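Review: the Kaczorowski folding market table, one season in

Bought for the craft fair circuit, used at every one since
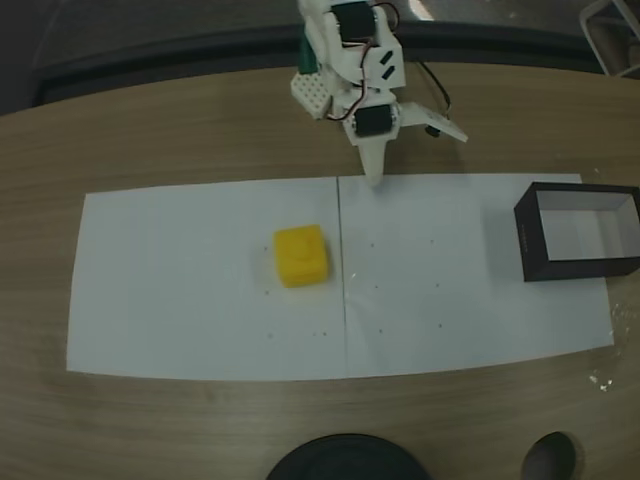 Why I went looking

My old trestle died at the Skurkbridge makers market with a full load of mugs on it. Lost two. Krystyna Stępień on the next stall lent me half of hers for the afternoon and hers was the Kaczorowski, so that's how I got onto it. Went home, measured the car, ordered one that night.

Paid $327 with the bag. Yes, a lot for a table. You can get a plastic one at the hardware shop for a fraction of that and plenty of good stallholders do.

What you get

Table, carry bag, four screw-in feet, and a riser shelf that sits along the back. Instructions are one sheet, drawings only, drawing three is wrong (the brace goes on the inside). The riser is extra if you buy the smaller size, so check before you pay.

Colours are natural, charcoal or a sort of mustard. I got charcoal. Would not get charcoal again, shows every bit of flour off the baker's stall beside me and every fingerprint. Cloth over it now so who cares.

Setting up

Fast. Nine minutes the first go in my driveway, much less now. Legs swing out, brace drops, done. The catch on the left leg is stiff and it bit me twice before I learned to push with my palm. Henryk Sadowski, who sells leather two rows over, has the same model and says his catch was fine out of the box, so might just be mine.

The screw feet are the best bit. Gurnomton fair is on a sloping oval and everyone else is out there with folded cardboard under one leg. I wound two feet out, put a mug down, mug stayed put. Sold me right there.

Carrying it

Not light. 19 kilos in the bag. Fine from car to stall if you can park near, miserable if you can't. At the Cirkach night market the load-in is up a ramp and round the back of the hall and I had to stop and swap hands the whole way. Strap on the bag has no padding at all. I wrapped an old scarf round it and it's bearable. A little trolley would be better, haven't bought one.

Bag zip is already catching at one corner. Not broken, just annoying.

Holding stock

Pottery is heavy and this is where it earns the money. I load the front with bowls and planters, riser with the small stuff, no sag that I can see. Somebody's kid hung off the edge at Gurnomton, properly hung, and it didnt tip. Wouldn't try it on purpose.

The riser though. Lovely idea, a bit too shallow. Mugs fit with the handle turned sideways and thats it. Jewellery or cards people would love it. Qiuyue Hao does greeting cards and lino prints and borrowed mine for a morning, and she wanted to keep it. Her display looked miles better than mine ever has, to be fair.

There's a lip along the back of the riser that stops things sliding off behind. Good in wind. Speaking of wind, no tie-down points anywhere on the frame, which is odd for an outdoor table. I loop my gazebo weights over the brace and hope.

Rain

Got caught at the September market, whole thing soaked. Wiped it down, stood it up in the laundry overnight, no swelling on the top. The screws on the riser have a bit of rust coming now. Swapped two for stainless ones from the jar in the shed.

Customer service

Emailed them about the stiff catch. Reply came the next morning, polite, offered a new leg but I'd have had to post the old one back first and I had a fair coming up. Left it. Would of been nice if they'd just sent the part.

Things I'd change

Padded strap. Deeper riser, even a couple of centimetres. Tie-down loops. A hook for your bag and cash tin underneath, I ended up screwing one in myself and probably killed the warranty.

Who it suits

If you do two fairs a year, save your money and borrow a trestle. If you're out most weekends with anything heavy, pottery, candles, jam, get it. If you come by tram, no, don't even think about it.

Four out of five from me. Second-hand ones do come up, saw one on the Skurkbridge stallholders board for $38 with a leg missing and it was gone by lunchtime. If you're the one who got it, I'd like to know where you found a leg.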